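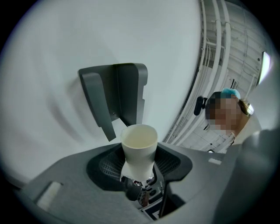
Paper cup sitting in the cradle, person in a blue cap looking on.

Gripper day at Vambridge! Swapped both rubber pads on number 42 this morning – the old ones had gone shiny after 1,030 picks, and anything paper just slid.

2/ Wipe the seats before the new pads go in. Tin-yau skipped that in June and we chased a crooked grip for ages, eh.

3/ Snug the screws, close it gently, then look at the gap from the top. I want the tips meeting in a nice even V.

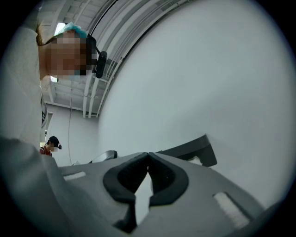
Pads nearly touching at the top of the V.

4/ Next up is a re-zero, then 51 slow closes. Spare pads are in the Gikel drawer, please put the lid back on!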